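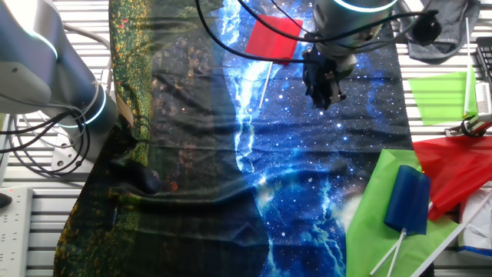 An open day at the Drimeseo print works, Skarnel

Posted January 7, 2019

The bus to Skarnel leaves from behind the Jendska market hall and takes its time. I had the back seat to myself until the last stop before the factory, when a school group got on and I had my lap to myself, more or less.

Drimeseo prints cloth. If you have ever bought a cheap shower curtain with a waterfall on it, or a tablecloth covered in lemons, there is a fair chance it passed through this building at some point on its way to disappointing your mother. Once a year they open the doors, hand out ear plugs and let the public walk along a yellow line painted on the floor. Our guide told us to stay on the line. She told us again at each door, and at the second door she looked at me.

The tour starts in the store room where the blank polyester comes in. It comes in white, on rolls, and there is a lot of it. A full roll holds 181 yards and takes two people to move, or one person who wants to spend the next month lying down. The guide invited us to feel the cloth. We felt the cloth. A man ahead of me said "Hm" in a way that suggested he felt cloth for a living, and after that everybody said it.

The design office is upstairs and is the warmest room in the place, so we stayed longer than planned. The pattern book has 1,110 designs in it. They sort them by mood, which I had not expected: Calm, Festive, Kitchen, Night. Night is the best seller by a long way. People want stars on their curtains, and they want more stars than the sky has. The first version of the house galaxy was drawn from something fairly sober, and the shops sent it back asking for more blue. They have been adding blue ever since.

Flowers are harder, apparently. A meadow has to repeat without the eye catching the place where it starts over, and customers who can't tell a daisy from a dandelion will spot a repeated dandelion from across a parking lot.
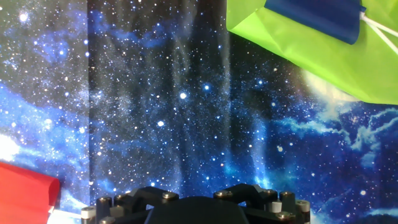 The print hall

You need the ear plugs in the print hall, though mine kept working their way out and I spent much of the visit with a finger in one ear, nodding.

Most of the work is transfer printing. The design goes onto paper first, back to front and in colors so dull you would send it back. Then paper and cloth go together around a hot drum, and the dye turns to gas and moves across. What comes off the drum is bright enough to hurt. The used paper keeps a pale ghost of the pattern, and they sell it by the door as gift wrap. I bought two sheets. One had a crease through it, and I was told that was the discount.

The older machine in the corner is called Do. It's written on a plate on the side, and the rest of the name came off years ago. Do runs at up to 24 yards a minute when it is in the mood. It was not in the mood. We watched a man in blue overalls open a panel, look in, and close it again, and I have rarely felt so close to the world of industry. 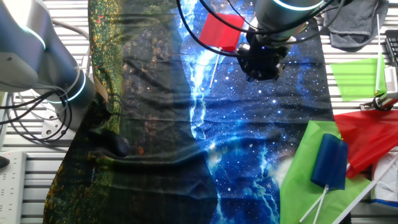

Finishing, and the matter of wrinkles

After the hall comes a long room where cloth is cut, hemmed and folded. I asked about the folding. Anyone who has hung one of these big printed sheets knows that the creases stay put for weeks, right through the middle of the moon or whatever you paid for. The guide was ready for this one. A warm iron on the back, she said, low setting, with a towel in between. Or hang it in the bathroom while you shower. Or ship it on a tube, but that costs more, and the shops won't pay for the tube.

So that's the answer to the wrinkles. It's the tube.

Coffee was served in the canteen, with a bun. The seconds shop next to it was the real reason half the party had come, and it emptied the canteen in under a minute. Seconds are rolls where the colors have slipped or where two designs meet because somebody changed the paper late. I came away with three yards of lemons that turn into snow. It's on my kitchen table now, and I like it a good deal more than the curtains I paid full price for.

Getting there: the next open day is in March. The bus drops you at the gate, entry is free, and the buns run out. Bring a big bag and shoes you don't mind standing in.

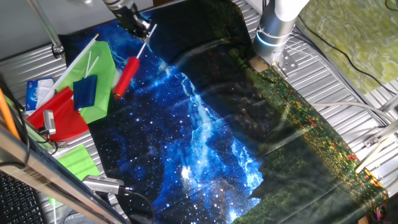 A reader in Jendska writes that the towel trick works but the bathroom trick does not, at least with the heavier cloth: "I hung mine over the tub for four days. I now have a clean bathroom ceiling and the same creases." She also says the seconds shop opens an hour before the tour does, and that regulars go in then and skip the rolls altogether. I wish I'd had that letter before I ate the bun.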